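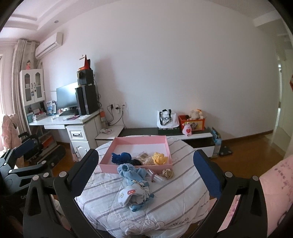

*Tiempo de lectura: 2 min*

Llevo desde diciembre usando el sensor de humedad Brakau en una parcela de restauración con carrizo y sauce joven, y sigo sin tener claro a quién se lo recomendaría. El fabricante lo presenta como «monitorización de humedales para todos». Con un precio de 300 euros por sonda, pasarela aparte, ese «todos» me parece generoso.

La instalación es sencilla, eso se lo reconozco. Se clava la sonda, se empareja con la pasarela y en la aplicación, Bramby, aparece la primera lectura. Luego empiezan las dudas. Bramby da la humedad del suelo con dos decimales, pero el manual no explica cómo se calibra en suelos orgánicos, y los míos son turba casi pura. Escribí a soporte y me mandaron el mismo PDF que venía en la caja.

El alcance anunciado es de 700 metros. Entre sauces perdí la señal bastante antes, y al acercar la pasarela tuve que moverla a un punto que se encharca con cada crecida.

Oranuch Srisuk, que lleva el seguimiento del humedal de Chuensuk, me prestó sus datos para comparar. De sus 731 lecturas, 59 llegaron vacías o repetidas. Ella lo considera aceptable para ver tendencias. Yo, para decidir cuándo abrir una compuerta, no me fiaría.

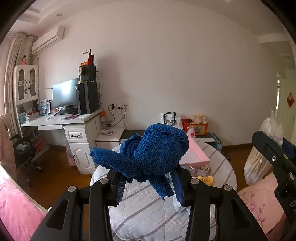
## Batería, datos y alternativas

La batería aguanta bien, mejor de lo que esperaba. Los datos se exportan en CSV, aunque solo mes a mes, y la columna de fecha cambia de formato según el idioma del teléfono.

El Skulcombe es más feo, obliga a ir con el cable hasta la sonda y no tiene aplicación. A cambio, admite calibración manual y guarda todo en la memoria interna. Para una parcela pequeña que se visita a menudo, me quedo con él.

Mantendré el Brakau hasta que acabe la temporada de plantación. Si publican una curva para turba, volveré a probarlo.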